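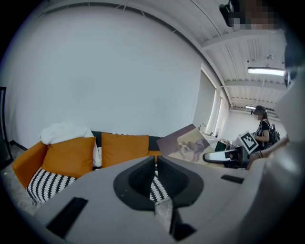
Irena Wieczorek wrote in to say that the Zellix lap timer in my August test read three tenths slow at her home kart track, and asked whether I had mounted the antenna ahead of or behind the steering column. Behind, as the manual tells you to. Her question was a good one, and I moved it for the second half of this long-term review.

The Zellix is a satellite lap timer and data logger for karts and light single-seaters. It replaces a magnetic strip sensor, so it works at circuits with no strip in the surface. The unit clips to the wheel with two screws and a rubber pad. The antenna is a separate puck on a braided lead. Power comes from an internal battery, charged through a covered port on the back.

Accuracy

I ran it next to a Jekari transponder, with the circuit's own timing loop as the reference. The lap at Apaza is 2,855 feet, with a hairpin under trees at the far end. With the antenna behind the column, the Zellix agreed with the loop to within two tenths on most laps and drifted to three tenths on a few. With the antenna on the front fairing, the worst lap was off by less than one tenth. The difference shows mostly in the sector that contains the hairpin. Sector times before the trees were close in both positions.

The start line is set by driving over it once and pressing the left button. If you press late, every lap is measured from the wrong point. The total stays right but the last sector is short and the first is long. The line can be moved afterward in the software, and all stored laps are recalculated.

Display and controls

The screen is gray with black digits and can be read in direct sun. The backlight has four levels. Level one is too dim to be of use and level 4 costs about a third of the battery life. Predicted lap time is shown as plus or minus against the best lap of the session. It updates often enough to be useful on a straight and is best ignored in a corner.

The buttons need a firm push with gloves on. I triggered the menu by accident once, reaching for the brake bias on a borrowed car.

Battery and memory

Memory holds up to 300 laps. After that the oldest session is overwritten without a warning. Battery life was a full race day with the backlight off. In cold weather I had to charge it at lunch.

Software

Files come off the logger by cable. Wireless transfer is listed on the box, but it dropped out twice on long sessions and I stopped using it. The desktop program draws speed against distance and lets you overlay two laps. It can't overlay three. Export to plain text works and keeps the full position data, so anyone with a spreadsheet can do the rest.

Against the alternatives

The Jekari is more accurate at any track with a loop and no help at a track without one. The Fudier logger costs $100 less than the Zellix, uses the same type of antenna and has a smaller screen with no predicted time. For a driver who only wants lap and sector times, the Fudier is enough.

Problems so far

One antenna lead failed at the plug end. The replacement has a longer strain relief. One mounting screw backed out over a wet weekend, and thread lock has held it since. Firmware updates erase the saved track list, so write down your sector points before you install one.

Mount the antenna forward, with a clear view of the sky, and keep the lead away from the ignition coil.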